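The Tide Register

The station at Koltthorpe kept two instruments. One measured the height of the water. The other measured the error of the first.

I was sent there in November to close the books.

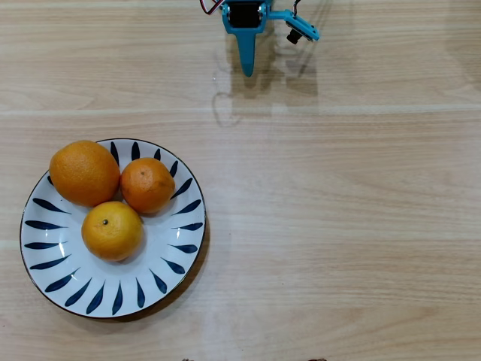
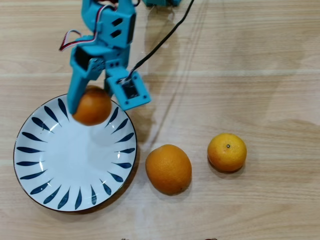
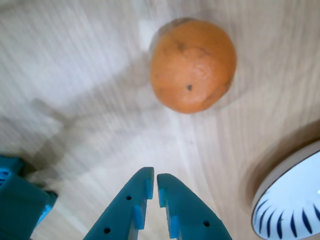 The register ran to 370 pages and had been kept by the Clerkulura office for 71 years. Entries were made in pencil, to the nearest 2 millimeters, with the hour in the left column and the correction in the right. I worked at a table of pale wood with a fine grain, and when my eyes tired I followed the streaks in it as if they were traces on a chart. By the second evening I had found the fault. The correction had been added where it should have been subtracted — once, early on, by a clerk who signed only with a dash — and every later figure carried it forward.

I wired Saha. The reply said the harbor wall had been built to the register and would not be moved.

That left the sea. I went down at low water with the staff and read it against the brass mark. The reading agreed with the register, error included. I read it again at the next low water and got the same figure.

I entered it in pencil, left the right column blank, and asked for a second lamp.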